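Lençol de algodão florido largando tinta na primeira lavagem

Casa e Lavandaria > Tecidos e roupa de cama

Ülle Lukoševičius
Comprei dois jogos de lençóis de algodão da Grimel, um liso azul-escuro e outro branco com flores. Lavei o azul sozinho a 60 graus e a água saiu bem tingida. Agora tenho medo de lavar o branco, porque o estampado pode manchar o fundo. A etiqueta só diz para lavar com cores semelhantes. Já li que se deve pôr vinagre, já li que se deve pôr sal, e a minha mãe diz que nem uma coisa nem outra. A máquina é uma Forsyth antiga e o programa de algodão não desce dos 40. O que é que fazem?

Birach48
Vinagre e sal grosso, uma chávena de cada. Sempre fiz assim e nunca tive problemas.

Ingeborg Hollenstein
Trabalhei 12 anos numa lavandaria e o vinagre não fixa a tinta dos tecidos de algodão modernos. O sal também não, só serve durante o tingimento, na fábrica. O que sai na primeira lavagem é o excesso que ficou por enxaguar, e o remédio é tirá-lo com água.

No azul, faça mais 3 lavagens separadas, com pouco detergente, até a água sair limpa. Se ao fim disso continuar a tingir, devolva-o.

No estampado, teste primeiro. Molhe um pano branco, encoste-o a uma flor num canto da bainha e deixe um peso em cima durante meia hora. Se o pano ficar limpo, pode lavar normalmente.

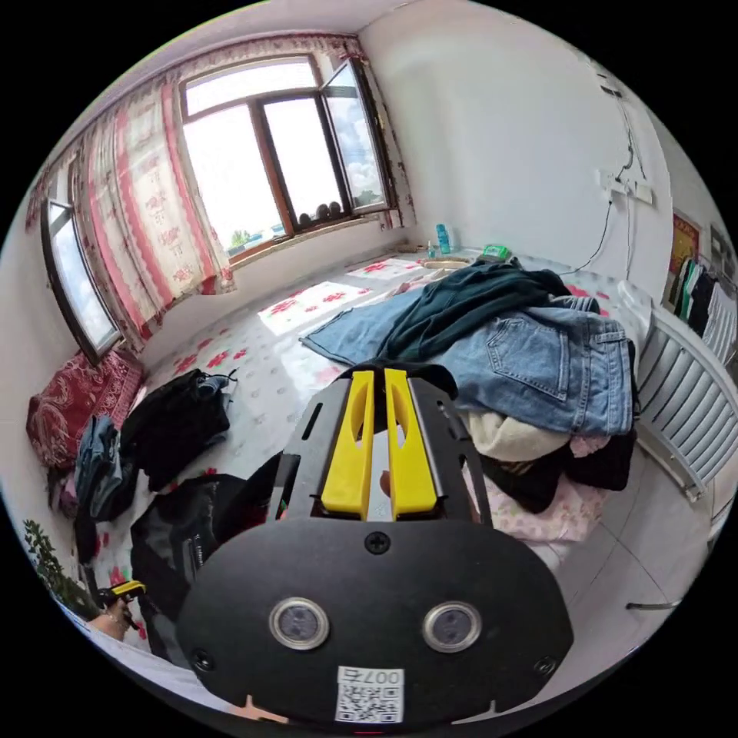 Para a primeira lavagem use água fria. Se o programa de algodão não desce dos 40, escolha o de sintéticos ou o de roupa delicada - quase todas as máquinas têm um deles a frio. Não encha o tambor e não deixe o lençol lá dentro molhado depois de acabar, que é quando o fundo branco costuma apanhar cor. Estenda logo, bem aberto, sem dobrar flor sobre branco.

Se manchar, não o seque. Volte a lavá-lo com um percarbonato, na dose da embalagem, e só depois estenda. Lixívia com cloro não, come o estampado.

Ülle Lukoševičius
Obrigada. Fiz o teste do pano e ficou limpo. O azul vai na segunda lavagem e ainda deita alguma cor.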